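Talk notes, February, native bulbs evening. Keep to time!! Slides change on the asterisk.

* Opening. Thanks to Mercedes Cuervo for asking me back. Last time I did ferns and overran. Tonight fritillaries only, mostly the Dalleck meadow, bit on Cirholm at the end if time.

Who's seen one in the wild? Hands up. (Usually a few. Ask where.)

Start with the bulb. Small, a couple of fat scales, no papery coat. Dries out fast. So don't dig it up, don't buy it loose in a warm shop. Say this twice.

* Leaves. Narrow, greyish green, up the stem, easy to miss in grass before flowering. Young plants put up a single leaf for years. People think the colony's died. It hasn't, get down on your knees and look. 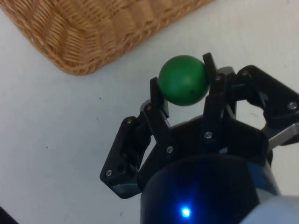 Flower is the bit everyone knows. Nodding bell, chequered purple, some white ones in most colonies. White ones same species, someone always asks. Nectary at the base of each tepal. Bumblebee queens early on, thats the main visitor at Dalleck.

* Seed. Stalk straightens up after flowering, capsule ends up pointing at the sky. Flat papery seed, floats. Flood meadow plant, makes sense. Several years from seed to flower so patience.

Capsule: three chambers, blunt top, splits when ripe. Pass the dried one round, ASK FOR IT BACK. 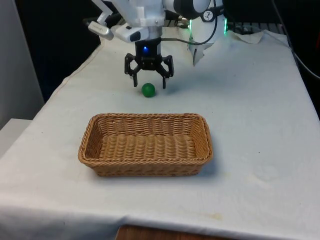
White arm, black gripper open, over the white cloth.

* Dalleck counts. Flowering stems only, not leaves. First count we did as a group was 2000 on the nose, which I never quite trusted. Last one 2643. Same method, strips with canes and string, 7 strips across the bottom field. Don't claim it's a trend, it's two counts. Wet spring helps flowering, doesn't mean more plants.

Cutting date matters more than anything. Hay cut after seed drop, never before. Tello end of the field got cut early one year and we had hardly any seedlings there after. Grazing in autumn fine, off again before the shoots come up.

Lily beetle. Red, obvious, drops to the ground when you reach for it. Grubs hide under their own muck. Pick off by hand, no spraying on the meadow. Skip the long story.

* Cirholm. If running late go straight to questions. Drier ground, 100 bulbs from nursery stock went in along the ditch. Mixed resuts. The low corner did best, top bank poor. Too early to say more.
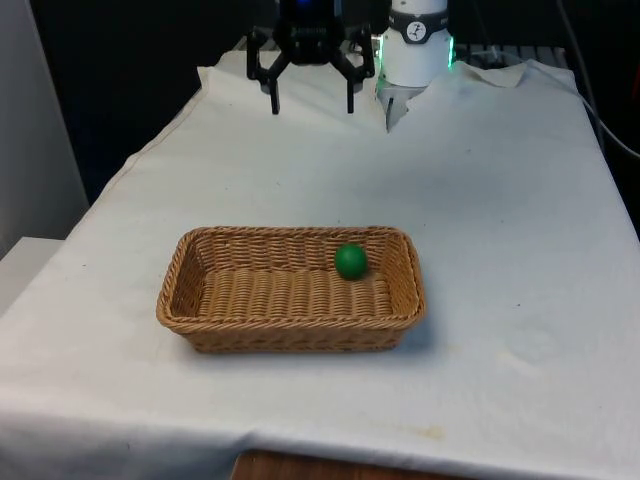
Green ball in the wicker basket, gripper open behind.

* Growing at home. Damp soil, not soggy all winter, sun or light shade. Plant in autumn as soon as they arrive. Grass fine if you can leave it long till the seed's down. Pots ok but never let them bake.

Don't swap in the big orange crown imperial and expect the same treatment, different plant altogether.

Questions. Likely ones: squirrels (no idea), poisonous (yes, don't eat the bulb), can we visit (footpath only, Zevport side gate, stay off the strips).

Sign-up sheet for the next count by the door. Wellies.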